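**Grallness talk - my notes, Friday slot**

Start slow! I always gallop through the first slide.

Say hello, thank Bindu Menon for squeezing me in before lunch. Then straight to the question everyone asks me: where do the examples come from? We make them, in a simulated kitchen, one at a time, and it takes ages.

Explain the set-up. A person drives both arms, does a small job with ordinary kitchen things, and we save the whole go as one example. Our first batch was 1,236 of them (pause here, let people groan). Baltasar did far more than his share and I should say so.

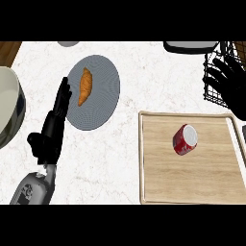 Next bit is about variety. Our early examples were far too tidy - same plate, same spot, same worktop every time - and the model learned the spot instead of the plate. So now we shuffle things after every 10 goes: new surface, new clutter, food on plates, cans lying on their sides. Orestis wrote the shuffler and he's in the audience, so point at him.

Then the two-hands story. People driving for the first time forget they have a left arm! Dalibor got his first 100 goes through almost entirely right-handed and we had to bin the lot. Tell it kindly, he's said I can.

If there's time, talk about failed goes. We keep them, labelled, in their own folder. Landstead asked why and I gave a rubbish answer, so have a better one ready.

Leave 2 slides for questions. Water bottle!! Clicker is in Emanuel's bag.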